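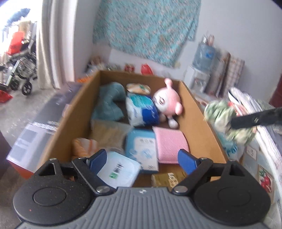 Features / Ambient & Drone

Home | Reviews | Features | Live | Labels | About

Rogério Moura does not like the word "immersive." He used it himself in the notes to Clulldale, his second album as Meireles, and when I read the sentence back to him he winced.

"The label wanted a paragraph by four in the afternoon," he says. "I wrote what everybody writes. You could put that paragraph on any record with a long reverb."

I had come prepared to argue. Clulldale is 2 tracks, both over half an hour, and I find a good deal of the first one dull. It opens on an organ chord that changes so slowly you begin to suspect it doesn't change at all. Fans of this stuff will tell you the patience is the point. I have heard that said about too many records where someone left a synthesizer running and went to make lunch.

Moura doesn't take offense, or hides it well. "Some of it is that," he says. "I did leave it running. Then I listened to all of it and kept the part where I stopped checking my phone."

Is that composing?

"I think editing is composing. You may not. My teacher didn't."

He is better on the second side, as is the album. There, a cello line he recorded at the Braltside chapel keeps arriving a little flat against the organ, and for ten minutes or so the music has something at stake. I asked whether the tuning was planned. He said the chapel was cold and the cellist was tired, and that he tried a corrected version in August and hated it.

The label, Clollora, pressed 100 copies on vinyl, which sold out before most people could have heard a note. I put it to him that scarcity does a lot of the work in this corner of music. A small run looks like demand.

"It was what we could pay for," he says. "But yes, I saw the resale prices and I felt important for an evening."

Online, the long opener had 3,789 plays when we spoke. He had looked that morning. The service doesn't show him how many of those people lasted past the first minute, and he says he would rather not find out.

What comes next is a set of songs, with words, none longer than a pop single. He played me one through a laptop. It was hard to judge on those speakers, and the vocal was buried so deep that I couldn't make out a line.

"That's the mix," he said. "Or I'm shy. Ask me when it's done."

Filed under: drone, organ, interviews, small labels

More in Features
Who Is the Four-Hour Album For?
Tape Hiss as a Personality
Five Organ Records That Earn Their Length
The Trouble With Field Recordings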